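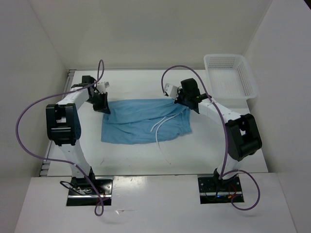

Photo: Rakdale Home Forum / user content

Folding small cloths so they stay folded in a mesh basket

Forum: Laundry and Linen
Started Friday

hemline_61
I have a stack of light blue cloths, same sort of colour as the one on the table in the photo, and white plastic mesh baskets to keep them in. Folded flat and stacked, they slump within a day. Pulling one from the middle undoes the two above it. Basket is the Cerndale one, open top, straight sides. What fold are people using?

ottersby
File them upright. Fold in half, in half again the same way, then in thirds across. You want a packet slightly shorter than the basket is deep. Stand it on the folded edge.

PlainWeave
Thirds only work if the cloth is cut square. Most aren't after a few washes. Measure both diagonals before deciding on a method. Mine were out by 10 mm and the packets leaned whatever I did.

ottersby
10 mm on a cloth that size makes no difference once it is folded. The leaning comes from a half-full basket.

PlainWeave
It does make a difference, the error ends up on one edge. Fold one and stand it on the worktop on its own. If it falls over, the edge is uneven.

famarbridge_dad
Rolling. Eight rolls across in mine and they hold each other up. No measuring.

hemline_61
Tried rolling. They unroll when the basket is less than full, and the hems catch in the mesh.

lint_trap
Line the base with a bit of card. The catching is from the mesh — a solid-sided tub doesn't do it. I moved to the Lebrun tubs for that reason.

ottersby
Solid tub is fine if everything goes in bone dry. I would keep the mesh for cloths, they need the air.

PlainWeave
Agree on the mesh. Also lay the cloth out fully and smooth it from the centre before the first fold. If you start from a bunched cloth the creases set in the wrong place and you are correcting them at every stage.

hemline_61
Card in the base, upright packets, basket kept full with a rolled hand towel at one end. Standing up so far. Diagonals on mine are 8 mm out and I can't see any lean.

PlainWeave
Give it a few washes.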